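Unit 6: Demonstrating a Two-Arm Task by Remote Control
Course notes, D. Wong. Lab section: T. Kokkonen.

6.1 Terms
A demonstration is one continuous recording of the joint angles, gripper openings and camera views of both arms, taken while an operator drives them. Hand guiding moves the arm itself; remote control moves a separate input device. This unit covers remote control only.

6.2 Start pose
Both arms begin each demonstration raised and clear of the work. The Skitov recorder rejects a take if either arm is more than 4 degrees from its stored start angle. 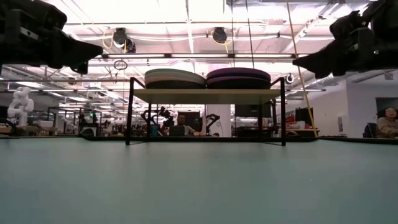 Fig. 6.1. Grippers above the rack; disc stacks side by side on the shelf.

6.3 Operator pace
Move slowly near contact – the recorder samples at a fixed rate, and fast closing motions leave few usable samples. Pauses of up to 6 seconds are kept; longer ones are trimmed in Sipos before training.
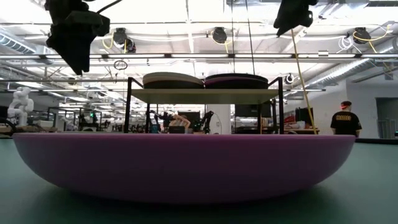 Viewpoint decides what the policy can learn from a take. A low camera gives good height information and poor depth information. With the two discs seen nearly edge-on on their raised shelf, the gap between gripper tip and shelf is easy to judge, but the front-to-back position of a disc must come from another view. Label takes by camera before export.

6.4 Assignment
From the 131 takes in the Dorkness set, 116 passed the start check. Plot gripper height against time for any two and mark first contact.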